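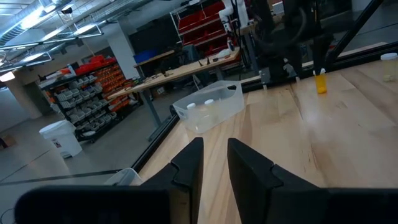
Mirklow Tabletop Sorting Collection

Data card and reader's notes. Maintained by the Household Objects Group, Flultthorpe.

Summary

The Mirklow collection records the sorting of small household goods on a table. It covers bottles, jars, pill containers, blocks and the clear plastic bins into which such things are commonly put away. The collection holds 2,000 recorded sequences, each with a short written note stating which objects were set out and which bin was intended for them. A smaller portion of 500 sequences, named Lirkard, is issued separately for readers who wish to examine the notes before requesting the whole.

Contents

mirklow/notes – one plain text note per sequence
mirklow/objects – the object list, 92 entries
mirklow/layouts – the 41 table layouts, numbered in order of adoption
lirkard – the smaller portion, arranged in the same way

Objects

Each entry in the object list gives a short name, a general colour, the type of closure and whether the object may be laid on its side. Names are kept plain. A bottle is called a bottle whatever it once held, and trade names are not recorded. Pill bottles of the amber kind have their own heading, as they were frequently confused with small jars in the first issue of the list. Lids are not listed separately from their containers. Where a container was used both with and without its lid, it has two entries.

Bins are listed under furniture. This follows the practice of the earlier Sawatzky list, from which the headings were taken, and has been kept so that the two may be read side by side.

Layouts

A layout states where the bins stand and which part of the table is to be used for loose objects. It does not fix the position of each object. Layouts 1 to 12 use a single bin; the remainder use two or more. Layout 17 was withdrawn in August and its number has not been reused. 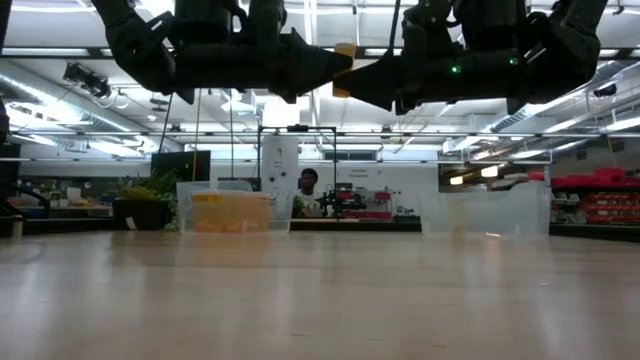 Must a bin be empty at the beginning of a sequence?
Only where the layout says so. In all other cases the note records what the bin already holds, and those contents are left in place.

Known limitations

The goods are those of an ordinary bathroom cupboard or toy box. Kitchen items are few and glass is absent from the object list altogether. Clear containers are difficult to tell apart in the written notes, and readers should rely on the entry number. Colour terms were chosen by several people and are not consistent between yellow, orange and amber – a revision is in hand.

Corrections

Corrections to the notes or the object list should be addressed to Azra Dervishi at the Flultthorpe office, quoting the sequence number and the entry concerned. Amended entries appear in the next issue of the list.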